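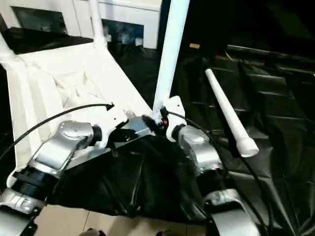 Black sheeting is sold by thickness and width, and neither number says much about how it will hang. I have used three kinds on white frames over the last couple of years and have settled on the Mellanlow medium weight, which comes folded in a flat pack and takes a crease that never fully leaves. The lighter Vidness sheet drapes better but tears at any screw head. The heavy grade from the same supplier stands up by itself in stiff ridges and is hard to bunch out of the way.

The order of work matters more than the brand. Uprights first, then crossbars, then brackets, then sheet. In October I tried hanging the sheet before the last brackets were in, and spent an evening feeling for bolt holes through plastic. Flat plates with small pre-drilled holes are easy to line up when the plate is in plain view and close to impossible when it isn't. I now tighten every plate, check the pole with a level, and only then open the pack.

Measurements for anyone planning something similar. My longest run of tube came to 1,716 mm, cut from Skyrme white stock. The saw leaves a burr on the inside edge which should be taken off with a round file, otherwise the end caps sit crooked. I used 12 caps and bought a second bag, as they are easily lost under a bench. Rounded caps are worth the small extra cost. A square-edged cap will wear through black sheeting wherever the two touch, and the hole starts as a gray line that is easy to miss.

The sheet goes over a crossbar at a fold, with the longer side toward the floor. I allow 314 mm of extra drop. Less than that and it pulls tight when anything leans on it; more and it collects in a heap that picks up dust and offcuts. Bunching in the middle is normal. I tried clips at regular intervals to spread the folds evenly and took them off again after a week. They left marks, and the sheet had to come off whenever I needed to get behind it.

Cables go outside the sheet. I used to run them underneath for neatness, but a black cable behind black plastic can't be traced by eye, and each change meant lifting everything. A loose loop over the top of the frame uses more length and is quicker to check. Elter sells a soft tie that can be reopened, and I keep one at each end of a run with nothing between.

Cleaning is a damp cloth on the tubing and a dry one on the sheet. White tubing shows fingerprints near the joints within a day or two. The sheet shows everything — dust, tape residue, the lines of the original folds — and under a strong lamp the creases shine enough to be distracting. Warming it with a hair dryer on low softens the worst ones. I did 11 creases that way before deciding the rest could stay.

Still to do: a second fold line closer to the bracket, and a better place to store the leftover roll.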